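Product Review: Brundwood Serving and Sorting Board
Botilwood Purchasing Office

The Brundwood board was assessed over 11 weeks as a surface for sorting canned drinks ahead of staff functions. It is supplied by Clavent at $235, including delivery, and measures 700 mm on its longer side.

Grain and finish

The board is pale, with a fine grain, and shows up clearly against a blue tabletop. Red Bull and Sprite were sorted onto it, and the Celsius was kept on the table itself.
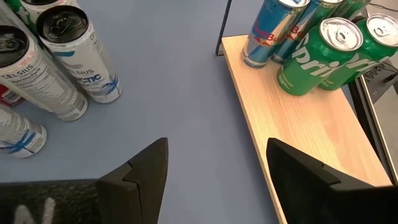 Mixed can sizes

Slim and standard cans are ordered together at Botilwood, and any sorting surface must accommodate both. The Celsius Tropical Vibe looks narrower and taller than the Coca-Cola Original, although each is marked 355 mL. Slim cans should be sorted separately and placed towards the middle of the board. 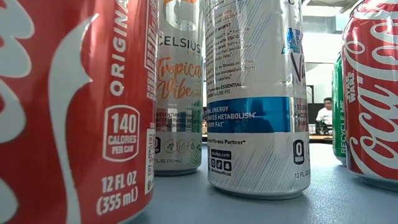 Reviewed by A. Dumitrescu, Purchasing Office | May 2, 2018

Cleaning is by damp cloth only. The colour had not altered at the close of the trial. The absence of a raised edge is a shortcoming at this price, and the Office has ordered 2 boards on the understanding that cans are stood upright for service.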